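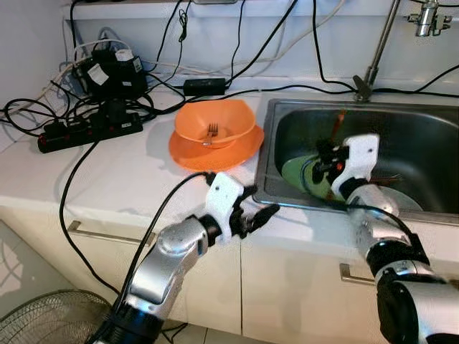
From: Emerson Frota
To: Premgate Neighbors list
Date: March 14, 2022
Subject: Re: Hard water and the potluck kettles

Hello all, and thank you for such a lovely pile of replies (I'm still reading them, with tea!).

Back in February, Cledia wrote:

> We've been in the Parsons building since 2000 and I have
> never seen scale like this. My kettle looks like a cave.
> Is it the pipes, or is it the water? And does vinegar
> really work, or is that just my grandmother talking?

Cledia, your grandmother was right, bless her. It's the water. I used one of those paper strip tests and it came out very hard, and my sister over on Pekis Road got the same color on hers. For the kettle I go half white vinegar and half water, bring it to a boil, let it sit for an hour, then rinse until the smell is gone – and do rinse well, I once served a whole table vinegar coffee and they were all too polite to say so.

Sinks are gentler work. A soft cloth with a little vinegar, wiped along the grain, then dried right away so the spots don't come back. I keep steel wool far away from mine.

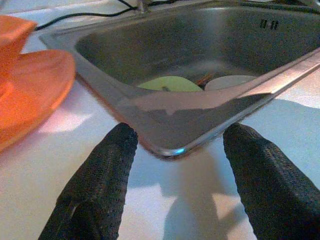
What to bring on potluck night

Your own mug, please, and a dish to share. I have 80 paper plates left over, so no need to buy any.

Warmly,
Emerson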